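Ticket 619
Site: Kurnville, bench room
Equipment: hand-held gripper, unit 7
Opened by: Fathima Bhuiyan
Assigned to: Taner Yüksel
Priority: normal
Status: closed

Tue 27 November, 8:40 – Fathima Bhuiyan
Unit 7 is not closing evenly. The left finger reaches the middle before the right one does, so thin parts get pushed sideways before they are held. Thick parts are fine. It started after the finger pads were changed. I swapped to the other cable and restarted, no change.

9:15 – Taner Yüksel
Was the opening re-zeroed after the pad change? Also please check that both pads came from the same bag. Wellstead shipped us two thicknesses in July and they look alike from the front.

9:50 – Fathima Bhuiyan
Pads are from the same bag. I don't know about the zero. Munther did the change.

10:05 – Munther Smadi
I did not re-zero. The sheet on the wall doesn't list it as a step. I tightened the pad screws, opened and closed it by hand a few times and put it back on the shelf.

10:30 – Taner Yüksel
OK. Do this in order:
1. Power off, take both pads off, wipe the seats.
2. Look at the slide on the right side. If there is grit in it, brush it out dry. No oil.
3. Refit the pads, screws finger tight only.
4. Close on the 12 mm gauge block, hold it there, then tighten the screws.
5. Power on, run the zero routine with the jaws fully closed on nothing.
6. Run it again fully open.
If the offset is still over 1 mm, stop and tell me. Don't file the pads.

11:55 – Fathima Bhuiyan
Done through step 6. There was grit in the right slide, fine gray stuff, and one screw on the right pad was a different length from the others. I replaced it with one from the Parneck spares box. Offset was about 2 mm before, now too small for me to measure with the ruler. I haven't tried it on a real part yet.

13:20 – Ro-un Lim
Took it over from Fathima for the grip check. I used the pale green panel next to the white board because it is narrow from the edge and any sideways push shows up right away. Picture attached.
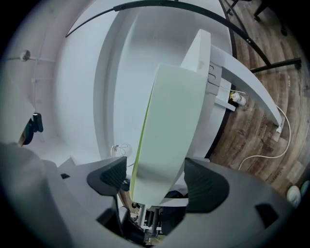
I did the check from low down as well as from straight on, eight closes in each position. The panel stayed put on all of them. The motor sounds the same as the other units. One thing to note: the trigger feels a little stiff for the last part of its travel. It may have been like that before, I don't normally use this one.

14:10 – Taner Yüksel
Stiff trigger is a known thing on the older handles. Leave it for now. If it gets worse, open a new ticket and put Domingo Herrera on it, he has the springs.

14:25 – Munther Smadi
I added the zero routine to the pad change sheet, after the gauge block step. Old sheet is in the bin. Can someone check the wording before I print one for Paul's bench too?

15:00 – Taner Yüksel
Wording is fine, but write "both ends" so people run it closed and open. Spare screws need to be sorted by length – I'll do that tomorrow. Closing this one.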